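How to Change the Raw Water Impeller on a Small Sailboat Diesel

I put this job off for two whole seasons when we first got our boat, a tired old thing called Tondunier, and I wish I hadn't, as it took me less time than making lunch.
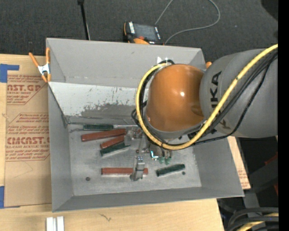 The impeller is the little rubber wheel that pulls sea water in to cool the engine. The blades get stiff and crack with age, and a boat that mostly sits at the dock is just as hard on them as one that goes places. I change mine every November when I lay up, at 100 engine hours or thereabouts in a good year. (The log said 1633 hours last time, so she has seen a few of them!)

You'll want a screwdriver that really fits the cover screws, a new impeller and gasket, a bit of dish soap, a rag, and a small cup for the screws. Please use the cup. I once spent an evening fishing in the bilge with a magnet before I remembered that brass doesn't stick to magnets.

Start with the engine off and the key in your pocket, then close the seacock. My friend Renata Riquelme hangs the key on the seacock handle, so she can't start up without opening it again, and I've copied her ever since.

Take out the cover screws – mine has four, yours may have more – and ease the cover off. A little water will come with it. Notice which way the blades are bent before you touch anything, or take a quick picture with your phone. Now work the old impeller out, a bit on one side and a bit on the other. Pliers are fine if you're gentle with the housing.

Count the blades on the old one. If any are missing, the pieces have gone downstream and are probably sitting in the heat exchanger, and you do need to go and find them.

Wipe the housing clean, put soap on the new blades, and push the impeller in with a twist in the direction the pump turns. Fit the gasket and cover, and snug the screws down evenly. They're small, so go easy.

Open the seacock, start up, and go look over the stern. You should see water from the exhaust within half a minute or so. If you don't, shut down and check the seacock first, then the strainer lid, then your gasket.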